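Rasesetti to Open Tableware Store in Villanueva in February

VILLANUEVA – Jan 6, 2025 – Rasesetti, a seller of everyday kitchen and table goods, will open its first store in Villanueva this February. The new shop will carry bowls, plates, cups, serving pieces and wooden utensils, along with a small selection of table linens.

The store will take over the former Matarora hardware space on the town's main shopping street. It has 2000 square feet of sales floor and a stockroom at the back. Work on the shelving and lighting began in the fall and is nearly complete.

Rasesetti has sold its goods online and through market stalls until now. Customers at the stalls often asked to handle bowls and spoons before buying them, and the company said those requests led it to look for a permanent location. Most items in the store will be out on open tables where shoppers can pick them up, check the weight and compare sizes.

The opening will also mark the launch of Vorora, a line of plain tableware and utensils meant for daily meals such as soup, noodles and rice. Pieces will be sold one at a time, so a household can replace a single bowl or add a spoon without buying a full set.

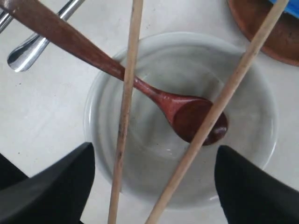 A white round bowl with a wooden spoon and chopsticks.

The Vorora line has 30 items at launch. Bowls come in 4 sizes, from a small side bowl to a large one for sharing. Spoons and chopsticks are kept together on the same table as the bowls, and staff will help shoppers find a spoon that suits the bowl they have picked out.

Rasesetti plans to have almost 3000 pieces in stock on opening day. Items that run out will be ordered again each week. Shoppers can ask to have a piece held at the counter for up to a week, in person or by phone.

Care cards will be given out with every wooden utensil. The cards advise washing by hand in warm water, drying with a towel and keeping the wood out of the dishwasher – advice the company has been giving at its market stalls for years. A little food-grade oil now and then is also suggested for spoons that get heavy use.

The store will be open six days a week. Gift wrapping will be free through the end of February, and online orders can be picked up at the counter once the store is open. The market stalls will continue on their usual schedule through the spring.

About Rasesetti
Rasesetti sells tableware, utensils and linens for home kitchens. It operates an online shop and seasonal market stalls. The Villanueva location is its first permanent store.

Media contact
Rasesetti Press Office, Villanueva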